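在 Bernix 教机械臂收拾帆布包，第三周，随手记几条。想到哪儿写到哪儿，大家当聊天看就好～

1/ 先说我们怎么教：人坐在旁边握着主手遥控，从臂跟着动，腕上的小相机和关节角度一起录下来。听着很简单对吧？我第一天也这么觉得，结果光是把爪子伸进包口这一下，就练到手腕发酸（第二天拿筷子都在抖）。

2/ 我们用的是灰绿色的帆布包，软塌塌的，每次放下去样子都不一样，前片有时候会自己往里折。硬盒子录 11 条我就敢拿去试训，帆布包可完全不是这个量级，目前录了 621 条，删掉手抖的、犹豫太久的，还在接着补。 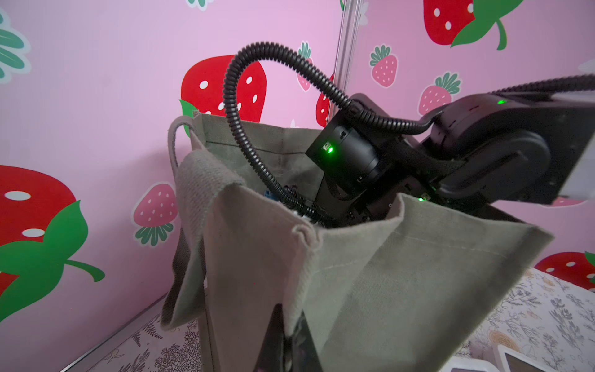

爪子探进包里，线在上头绕了好大一圈。

3/ 遥控的时候最容易忘的就是线！眼睛全盯着指尖，手臂一转，线就跟着甩过来。我现在的习惯是下手之前先把整条路线在空中慢慢走一遍，确认线不会蹭到提手，再开始正式录。慢一点真的没关系，模型学到的是你的节奏，你慌它也慌。

4/ 有朋友问能不能直接掰着机械臂教，不用遥控。可以的，Staltside 那个项目我们就是手把手拖着教的，擦桌子、推抽屉都挺顺。不过碰到布料我还是偏爱遥控：手不用挡在相机前面，录下来的画面和它以后自己干活时看到的更接近。

5/ 再说捏包边。我试过好多种捏法，最后比较喜欢让两根指尖在前片那里收拢，布会拱起来一个小尖，像个小帐篷，看到这个形状我心里就踏实一些。捏太浅容易滑，捏太深又会把里外两层一起夹住，到时候包口就撑不开了。
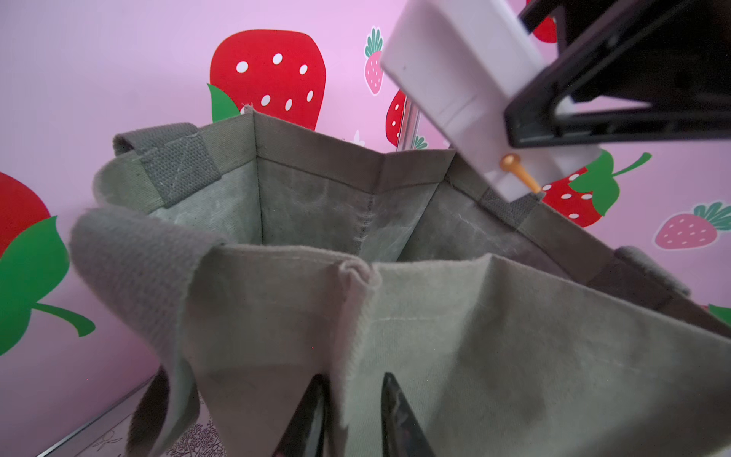
前片拱起的小帐篷，下面露着两个黑黑的指尖。

6/ 数据怎么分：每录 200 条我会停下来从头看一遍，顺便打标签，“探入”“捏边”“提起”“放开”分开标。上一批里有 74 条被我标成“重来”，都是捏了一次没捏好又补一次的。本来想删，后来全留着了，我挺希望它也能学会没捏好就再来一次，别愣在那儿。

7/ 另外，换人来遥控特别有意思。同一个动作，有人喜欢从侧面绕，有人直上直下，我是属于磨磨蹭蹭型的哈哈。Susgate 那边的做法是只留一个人的示范，我们现在是混着用，哪种更好我还没底，等评测跑完再来跟大家汇报。

8/ 下一步想教它理提手，宽宽的带子老爱搭到包口上来。做过类似任务的朋友求指点，尤其是带子总往下滑的时候你们都怎么录？评论我晚上会慢慢看，一条一条回～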